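Kabelsalat ade: So bringe ich Ordnung in Kopfhörer und Ladekabel

24. Juni 2026 · Ordnung am Schreibtisch

Im März habe ich meine Schreibtischschublade ausgekippt und wollte eigentlich nur einen Kugelschreiber suchen. Heraus kam ein Knäuel aus Kabeln, von denen ich bei der Hälfte nicht mehr wusste, wozu sie gehören. Seitdem mache ich das anders, und weil mich schon ein paar von euch danach gefragt haben, schreibe ich es jetzt mal auf.

Was ihr braucht

Eine durchsichtige Dose mit Deckel und Klickverschlüssen (meine ist von Zesen, jede andere tut es auch)
Kabelbinder oder kleine Bänder, am liebsten bunte
Klebeband, das man beschriften kann
Eine kleine spitze Schere
Einen freien Tisch — wirklich frei, die Pflanze darf stehen bleiben

Schritt 1: Alles raus und einzeln anschauen

Nehmt euch jedes Teil vor, bevor ihr irgendetwas aufwickelt. Kleinteile wie Clips, Adapter und Kappen kommen gleich auf eine Seite, sonst liegen sie am Ende unter dem Kabelhaufen und ihr sucht wieder. Ich mache das immer am dunklen Tisch, darauf sehe ich helle und glänzende Teile viel besser. 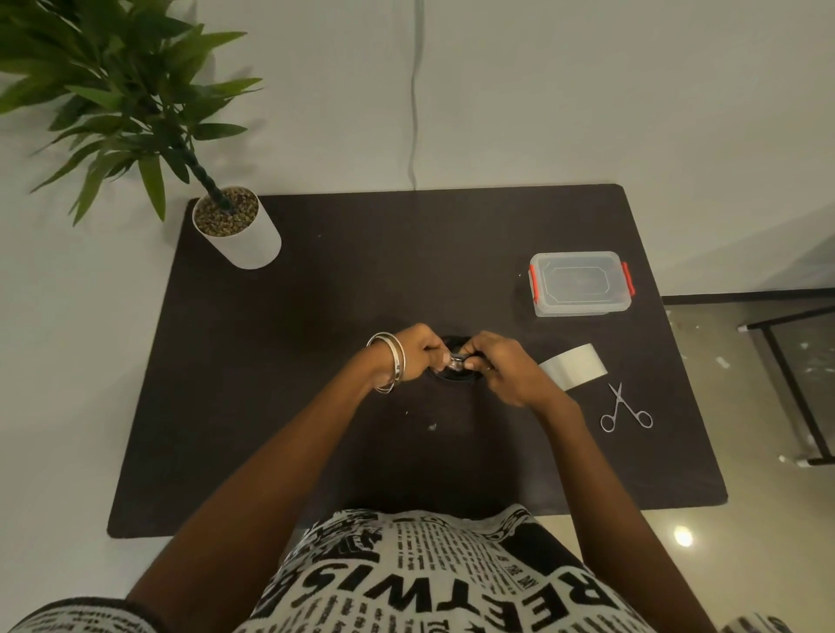 Bei Adaptern bin ich inzwischen ziemlich streng. Was zu keinem Gerät mehr passt, das ich besitze, fliegt raus und kommt zum Elektroschrott (bitte nicht in den Hausmüll!). Bei mir war das eine ganze Tüte voll, darunter ein Stecker von Cloltar für ein Radio, das es längst nicht mehr gibt.

Schritt 2: Aufwickeln

Ich lege das Kabel locker in Schlaufen, ungefähr handtellergroß, und lasse die Stecker ein Stück herausschauen. Bitte nicht stramm um die Finger wickeln, auch wenn es ordentlicher aussieht! Direkt am Stecker darf kein Knick sein, dort brechen mir die Kabel immer zuerst. Dann ein Band drum, fertig.

Schritt 3: Beschriften

Früher habe ich diesen Schritt ausgelassen und es jedes Mal bereut. Ein kurzer Streifen Klebeband reicht: einmal ums Kabel, die Enden aufeinanderkleben, sodass ein Fähnchen entsteht. Schneiden geht viel sauberer als abreißen, und am besten schneidet ihr gleich mehrere Streifen und klebt sie an die Tischkante.

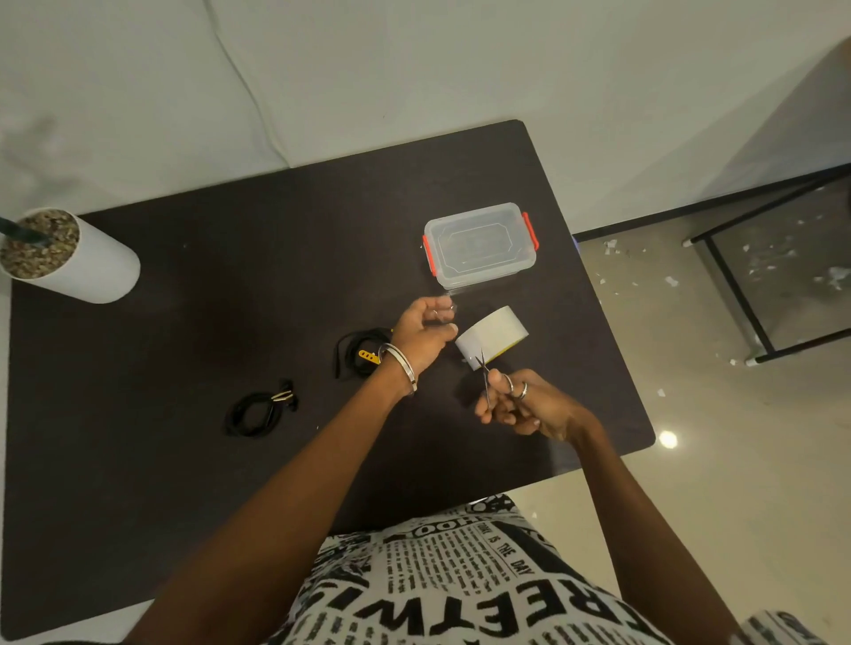

Klebeband mit der Schere abschneiden, die aufgewickelten Kabel liegen schon bereit.

Auf mein Fähnchen schreibe ich nur das Gerät, also »Kamera« oder »Lampe Flur«. Mehr braucht es nicht. Ein Satz Bänder kostet übrigens nicht viel, ich habe meine damals bei Jumia mitbestellt. In der Packung waren fast 200 Stück, die reichen vermutlich bis zur Rente.

Schritt 4: Die Kopfhörer

Ja, die hebe ich mir bis zum Schluss auf, weil ich dafür Geduld brauche und meistens einen Kaffee. Zieht auf keinen Fall an beiden Enden, davon wird der Knoten nur fester. Sucht zuerst den Stecker und fädelt ihn rückwärts durch die Schlaufen, dann kommen die beiden Ohrstöpsel dran. Wenn es hakt, lockert den ganzen Knäuel mit den Fingern auf, bis wieder Luft drin ist.

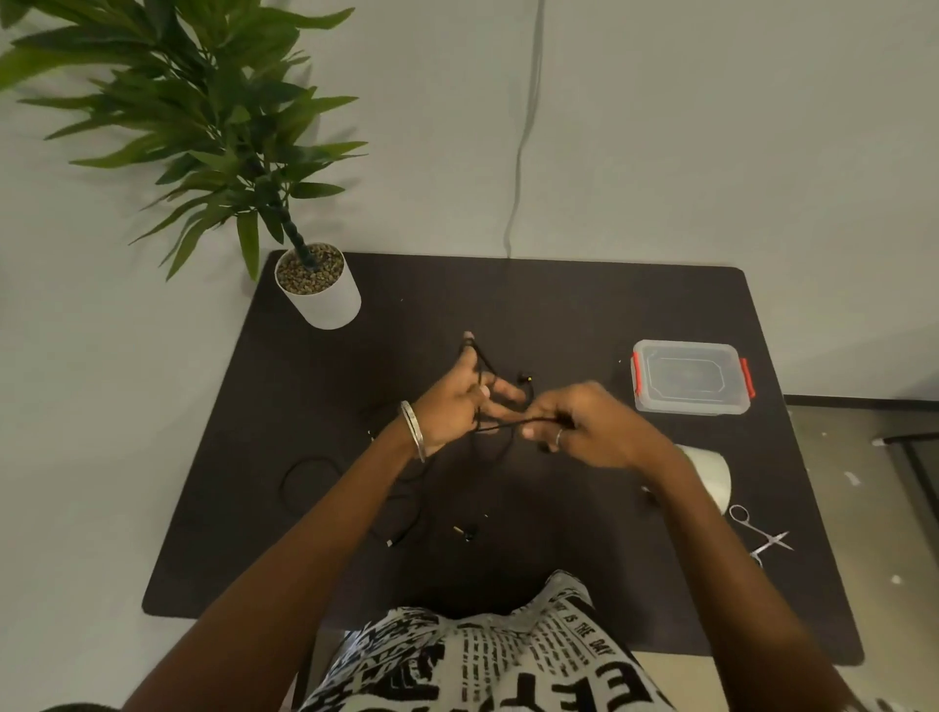 Die Schere bleibt bei diesem Schritt bitte liegen, egal wie sehr es euch juckt. Ich habe einmal einen vermeintlichen Faden durchgeschnitten und dann war es eben doch das Kabel. Sind die Kopfhörer frei, lege ich sie in lockere Schlaufen und mache ein Band darum.

Schritt 5: Ab in die Dose

Schwere Kabel nach unten, Kopfhörer obenauf, Deckel drauf und beide Verschlüsse zuklicken. Wenn der Deckel nicht zugeht, ist zu viel drin — dann lieber eine zweite Dose nehmen. Meine steht jetzt im Regal neben dem Drucker und nicht mehr in der Schublade.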